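Two-arm folding cell: pre-session safety and inspection checklist
Garment demonstrations, Zaltix cell, bench 2. Completed April 1, 2022

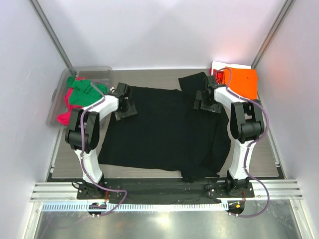
1. Base plates and rail
Bolts checked on both plates. OK.
Comment: Left plate was a quarter turn loose at the June audit. No movement since then.

2. Cables
Purple cable on each arm followed from board to gripper. No nicks or flat spots.
Comment: Left run is clipped along the upper link. Right run loops wide of its base, so keep sleeves and lanyards clear when reaching in. Add to operator briefing.

3. Controller boards
Both boards seated, connectors pushed home. OK.
Comment: They sit in front of the rail with no cover. Cover requested from Perside. Open item.

4. Grippers
Open and close at low speed, 8 cycles each side. OK.
Comment: Replace tip pads at the first sign of lifting. Worn pads drag the fabric and the example has to be thrown out.

5. Emergency stop
Tested from the operator's chair and from the door. Both arms stopped. OK.

6. Work surface
Wiped down, no lint or loose thread.
Comment: Panel is slightly reflective. Do not change the lighting between episodes in one batch.

7. Garments
Black shirt on the panel for the first batch. Coloured cloths kept to the back corners, bin on the left and folded stack on the right.
Comment: Wrinkles and a lifted sleeve are fine at the start. Do not smooth the shirt by hand once recording is on.

8. Recording
Disk space for up to 58 episodes. Vunemix logger started, clocks matched. OK.
Comment: Label failed grasps as failed and keep them. Operator break after every 14 episodes.

Result: cleared for use. Item 3 carried over.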